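Inese Toom wrote most of her second novel between 4 and 6 in the morning, before her shift at a hardware distributor in Watville. "I had 90 pages I liked and a lot more I didn't," she says. "I threw out everything after the funeral and started again in March."

The book, Pirkement, follows two sisters who inherit a ferry business that loses money every winter. It came out from Trasley Press, a small house that printed 700 copies of her first book and still has a few boxes of it left.

Toom says the older sister gave her the most trouble. "She was too nice. My editor, Jailson Barros, kept writing 'what does she want?' in the margin. I got annoyed with him, and then I gave her a debt."

Barros remembers it a little differently. "I asked it maybe three times," he says. "The debt was there already. She had it in one line in chapter 13 — I told her to move it up front."

The family name in the book, Sakalauskas, came off a mailbox Toom passed as a kid. She tried others and went back to it. "It takes up room on the page. I wanted people to slow down when they got to it."

She doesn't outline. Scenes go onto index cards, and the cards get shuffled until she stops wanting to move them. For Pirkement that took most of a year.

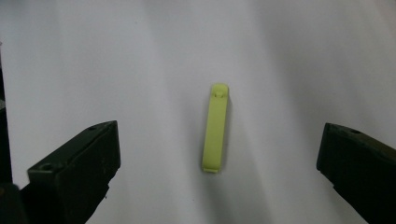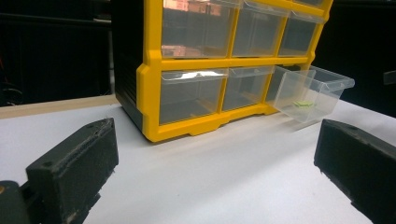
The next book is about a school bus driver, and she has the ending but no middle. "Usually it's the other way around," Toom says. She reads new pages out loud to herself, and if she gets bored she marks the spot and quits for the day. Barros hasn't seen any of it yet. He has asked for a draft by fall, and she has told him probably not.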